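Susteo Field Sieve, 50 cm

Sooner or later every dig comes down to someone shaking dirt through a screen. The Susteo is for that someone, usually a second-year student who was promised temples.

The frame is ash, the mesh is stainless steel, and the handles are shaped for hands that have already done a full morning. It hangs from our Osdale tripod or works between two people who are still on speaking terms. Mesh comes in 2 mm and 5 mm. Order the finer one if your director likes beads and you like long evenings.
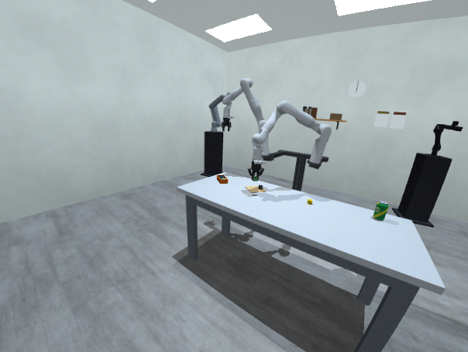 White table with small objects set out on top.

Swapping the mesh takes four wing nuts and no tools. Spare nuts are in the bag, and we suggest tying the bag to something. At the Talavera trench last July the crew put 3,054 buckets through a single screen, then asked us for a discount on the next one. They got it.

Spare mesh, tripod and carrying strap are sold separately. We don't sell sunscreen or patience. 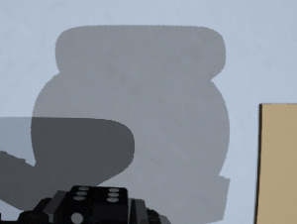 Leonora Castillo: Had ours two seasons. The 2 mm clogs in wet clay, same as every other sieve I've sworn at, but the frame hasn't warped.

Jhun Tolentino: Does the old Osdale tripod fit, or only the new one?

Ziad Majali: Old one fits if you turn the hook around.

Last updated 17/10/2022
© Nisa Field Supply | Contact us | Back to top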